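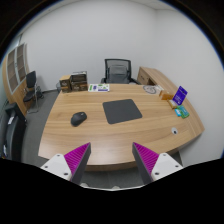
La pinza de mano Volska, a prueba en la oficina

El kit de captura de Volska llega al mercado con una premisa conocida: registrar tareas manuales sin montar un brazo robótico y reutilizar esas trayectorias para entrenarlo después. Se vende como conjunto cerrado, con empuñadura, dos dedos intercambiables, cámara de gran angular y licencia del programa Piseo.

Los dedos son la parte más cuidada. La cara magenta lleva nervaduras finas y paralelas, y el lado interior, una almohadilla gris oscura. Cada uno va sujeto a un soporte blanco con tres fijaciones a la vista. El cambio exige 4 minutos y una llave que el fabricante incluye.

La óptica abarca mucho más que la zona de agarre. Sobre un escritorio de madera clara entran la alfombrilla, el ratón, las cajas del fondo y hasta la silla de malla, con la curvatura propia de estas lentes. Piseo corrige esa deformación al exportar, aunque conviene guardar el original -- la versión corregida pierde los bordes.

Nestor Javier, responsable de producto, fija la apertura máxima en 80 milímetros. Un ratón de ordenador no plantea problemas; los sobres finos apoyados en plano, sí. En ese apartado la pinza de Hosoda, más estrecha de punta, nos sigue pareciendo preferible.

En nuestra prueba grabamos 200 episodios de recogida y colocación. El seguimiento se perdió sobre todo al orientar la cámara hacia paredes lisas. Hatem Amrani, integrador en Brumidia, recomienda dejar objetos con textura en la mesa y repetir la calibración en cada cambio de sala.

El conjunto cuesta 492 euros, sin maletín. Las almohadillas de repuesto se venderán por separado a partir de octubre.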